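How I Get Tea Stains Out of Mugs

I drink way too much tea, so my mugs go brown inside faster than I'd like to admit! I do a big clean every August and another one whenever the stains start to bug me.

Put a spoonful of baking soda in the mug, add just enough water to make a paste, and rub it around with a soft cloth - go easy near any painted rim. Leave it for 8 minutes, rinse, and wash as usual. Wooden cups get a quick wipe and no soaking. 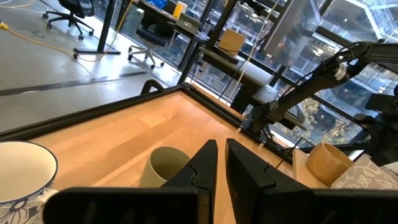 Can I use the same paste on a matte cup? Try a little on the bottom first, and skip the scrubby sponge.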